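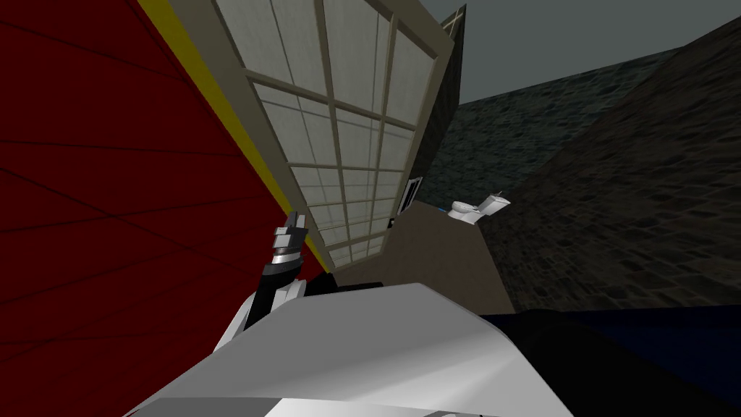
Sharpening a kitchen knife on a water stone

Choosing the stone
A single 1000 grit stone covers most household sharpening. An 800 grit stone cuts slightly faster and leaves a coarser edge, suitable for vegetable knives and cleavers. The Brolla stone sold at the hardware counter in Dristville is marked 1000 on one side and is soft enough for stainless blades. Harder stones wear less but clog sooner.

Preparing the stone
Soak a soaking-type stone until no more bubbles rise from it. Splash-and-go stones need only a wet surface and can crack if left in a basin. Set the stone on a folded damp towel, long side pointing away from you. If the stone rocks, refold the towel.

Sharpening
1. Color the bevel with a permanent marker.
2. Lay the blade flat, then raise the spine. Two stacked coins under the spine of a medium chef's knife give a usable starting angle.
3. Make one light stroke and check the marker. Ink left at the edge means the spine is too low. Ink left at the shoulder means it is too high.
4. Work from heel to tip with moderate pressure on the push stroke and almost none on the return.
5. Continue until a burr can be felt along the full length of the opposite side. Feel for it by drawing a thumb away from the edge, never along it.
6. Turn the knife over and repeat.
7. Finish with 9 alternating strokes per side, using only the weight of the blade.

Keep the gray slurry on the stone while working. Add water by the spoonful when the surface drags.

Flattening
A stone used only in the middle becomes dished. Draw a pencil grid across the face and rub it on a flattening plate under running water. Stop when the grid is gone, corners included. Break the sharp edges of the stone with a few strokes of the plate.

Drying and storage
Stand the stone on its long edge and let it air dry. Do not put it in an oven or on a radiator. A stone stored wet in a closed box will grow mold, and one that freezes in an unheated garage in November may split.

Serrated knives and ceramic blades are not suited to this method.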